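**Graltby无伴奏合唱协会评审办公室**

**关于Hundow合唱团参评演唱中“额外低音”一事的调查报告**

本办公室于14/01/2019收到书面申诉，申诉方系同场参评团体之一。申诉书称，Hundow合唱团在Stergiou音乐厅演唱《Cikero晚祷》时，乐曲后段出现总谱未载的持续低音，疑为预录音响或电子扩声，违反无伴奏组别参评规程，请求撤销该团成绩。本办公室依规程受理，指派调查组核查，现将经过与结论报告如下。

## 一、作品及争议段落

《Cikero晚祷》为混声无伴奏作品，全曲315小节，演唱难度列入本协会最高一级。其后段有一处长时间的弱声进行：女高音与女中音以同音反复交替推进，男高音在中音区保持，男低音全体休止。休止从演唱时间计为70秒。多数团体在此处音高下沉，待男低音重新进入时，往往需要由他们承受前面积累的偏差，或随之下沉，或强行拉回。历年评审意见中，对这一段的批评最为集中。

申诉所指的低音即出现在此处。据现场评审记录，该音在休止开始后不久可闻，音高为主音低八度，力度极弱，母音接近“u”，至男低音正式进入时与之汇合，不再可辨。三位评审均听见该音。其中两位在评分表上写作“男低音误入”，另一位写作“甚美，惜不合谱”，随后将“惜不合谱”四字划去，未作说明。

须予指出的是，该团在本次演唱中音高始终没有下沉。
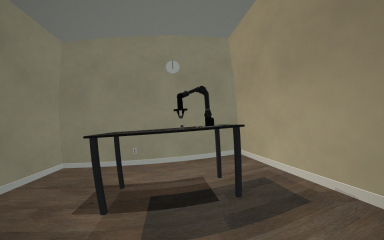

调查组首先核查扩声的可能性。Stergiou音乐厅设座席400个，参评当日舞台扩声系统依规程断电，断电记录由场馆方签字留存。舞台两侧及后台亦由场务逐一检查，未见便携式播放设备。参评团员上台时不得携带任何电子器具，定音由指挥以音叉完成。调查组调阅了场馆存档录音，请录音技师对争议段落作频谱分析。技师的书面意见是：该音具有人声共振特征，起音处有明显的呼吸声，中途有一次换气，换气之后音量略增。预录音响在理论上不能完全排除，但若系预录，则录制者须预先知道演唱当日的速度，因为换气的位置恰与女高音乐句的间隙相合，而该处速度由指挥当场放慢，与此前历次排练录音均不一致。

据此，调查组认为扩声一说缺乏依据，转而核查演唱人员。

## 二、男低音声部的陈述

调查组分别听取了男低音声部全体团员的陈述。陈述在单独房间内进行，团员事前不得交换意见。各份陈述在主要事实上高度一致，兹摘录三处：

> 我听见了。我以为是站在我左边的人。我没有看他，演出时看旁边的人是不礼貌的。

> 听见了，在我右边。我当时想，他下台以后要挨骂的。后来我又想，让他唱下去吧，我们这辈子还没有在这个地方站得这么稳过。

> 我不愿说是谁，因为我若说出来，就是说我身后那个位置。我站在末排，身后是墙。

各人均否认自己发声。调查组请各人单独演唱该音，由技师与存档录音比对，无一相符。女中音与男高音声部亦接受问询，女中音声部多数人称该音来自男低音方向，男高音声部则称来自女中音方向。指挥的陈述最为简短：“我给了男低音休止的手势。有人没有看我。我没有再给第二次。”

调查组追问为何不再给第二次。指挥请求将此问题的答复延后，调查组准许。

## 三、排练场所的核查
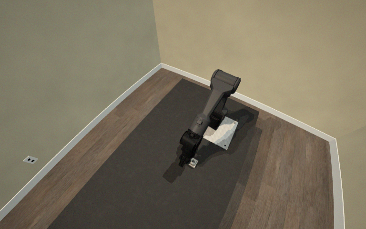 声学顾问提出另一种可能，即所谓差音：两个较高声部音准极纯时，听者会感到一个并不存在的低音，音高等于两者频率之差。Hundow合唱团近年音准训练成效显著，此说值得认真对待。为排除厅堂因素，顾问建议先在混响较短的小房间内复现，再与音乐厅内的结果对照。他在意见书中详列了对房间的要求，其中地面一项参照的就是图中这类做法：木板地面，中央覆以一大块深灰色垫子，使地面反射不致过分明亮，又保留四周木板的少许回应。墙面以素净为宜，不挂织物。人员按音乐厅内的队形缩小站位，男低音末排仍须背墙。

复现试验依此进行。女高音、女中音与男高音按原速演唱争议段落，男低音声部在场而不发声，各人面前置一薄纸，以观察气息。第一遍，差音隐约可闻，但音色单薄，音高随和弦变动而游移，与存档录音中稳定的主音明显不同。第二遍亦然。顾问在试验记录中写道，差音可以解释听者的部分感受，不能解释换气。

第三遍原不在计划之内，系指挥请求加唱。指挥要求各声部不必顾及试验，按演出的心情演唱。该遍录音现存本办公室，技师听后确认，休止段落内有低音一声，起音、换气与音乐厅存档录音中的特征相同。男低音各人面前的薄纸未动。声学顾问要求在记录中注明，他本人当时站在门边，听见该音后曾回头看走廊，走廊里无人。

## 四、曲谱源流的核查 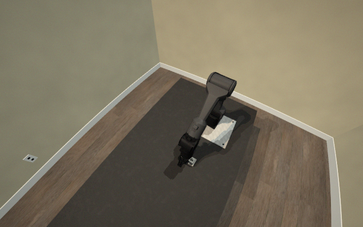 该音是否在任何版本的曲谱中有所记载？现行印本没有记载，但本协会资料室所藏早期抄谱中存有痕迹。抄谱在男低音休止处原写有一个主音低八度的长音，以连线贯穿全部休止，后被刮去，改写为休止符。刮痕处纸面较薄，对光可见连线的弧度。连线中部有一个小小的逗号，为换气记号，其位置与录音中的换气处一致。

抄谱末页附有抄写者的一段题注，未署名，文字如下：

> 此音本为一人而设。其人既不能来，他人唱之皆不相宜，故删。然诸声部行至此处，宜当作此音仍在，如是则不坠。

调查组查对了现行印本的前言、历次再版的校勘说明以及本协会保存的教学资料，均未提及此段题注。Hundow合唱团亦表示从未见过抄谱。该团资料员提供了借阅登记，与此说法相符。调查组将题注复印件出示给指挥时，指挥读了很久，然后答复了先前延后的问题：

> 我不再给手势，是因为我排练这一段时，常对他们说一句话。我说，你们要当作下面有人托着你们。这话是我的老师教给我的，我不知道老师从何处得来。那天晚上下面果真有人托着，我便没有理由叫他停下来。

## 五、关于演唱评价的补充意见 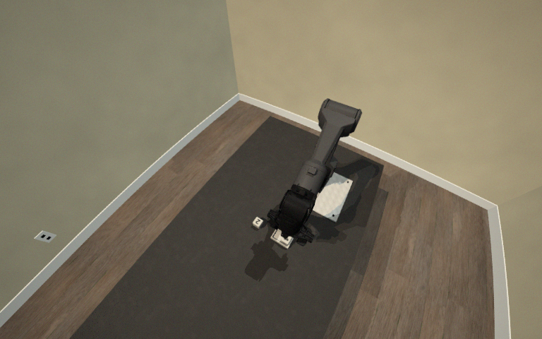 申诉方在补充材料中另提出，即便该音并非人为作弊，其存在亦使Hundow合唱团获得了其他团体所没有的音准依托，构成不公平。调查组就此请三位评审重听全曲录音，并特别审听休止之前的下行乐句。该乐句自男高音与女中音的宽阔和声起，逐层减去内声部，音响渐薄渐低。一位评审在意见中借用图形说明，称理想的处理应如图中机械臂那段灰色的连杆，上端宽，向左下方斜落，一路收细，表面平滑，不见用力的痕迹。评审们一致认为，Hundow合唱团在这一乐句上已达到该要求，而额外低音彼时尚未出现。换言之，该团在得到任何依托之前，音准已经成立。

至于休止段落本身，三位评审意见不尽一致。一位认为应按总谱评分，谱上所无之音即为错误，不论来源。一位认为错误须有犯错之人，现既无法确定何人所唱，便无从扣分。第三位提交的书面意见仅有一行，称愿意再听一遍。

## 六、结论

经核查，调查组提出以下意见，经本办公室审定：

1. 申诉所指预录音响及电子扩声，查无实据，申诉予以驳回。
2. Hundow合唱团原定成绩予以维持。评分表中“男低音误入”的表述与陈述及比对结果不符，应予更正，改为“休止处闻低音一声，来源未明”。
3. 资料室所藏抄谱应制作副本，供参评团体查阅。刮痕处不得以任何手段补写。
4. 该曲今后仍按现行印本评审，男低音在争议段落内仍须休止。
5. 参评规程中“演唱人数以上台名单为准”一条，申诉方请求修订。本办公室认为现行文字已足够明确，暂不修订。

申诉方收到上述意见后，表示接受，并撤回补充材料。该团随函询问，抄谱副本何时可以借出，以及借阅时能否一并借用复现试验所用的房间。

Hundow合唱团亦有来函，请求在下一次演唱《Cikero晚祷》时，将男低音末排的站位向前挪一步，使其身后与墙之间留出一人宽的空隙。来函未附理由。场馆方答复称，Stergiou音乐厅的舞台深度可以满足，本办公室准予备案。

**Graltby无伴奏合唱协会评审办公室**

附件：存档录音目录；复现试验记录；抄谱末页复印件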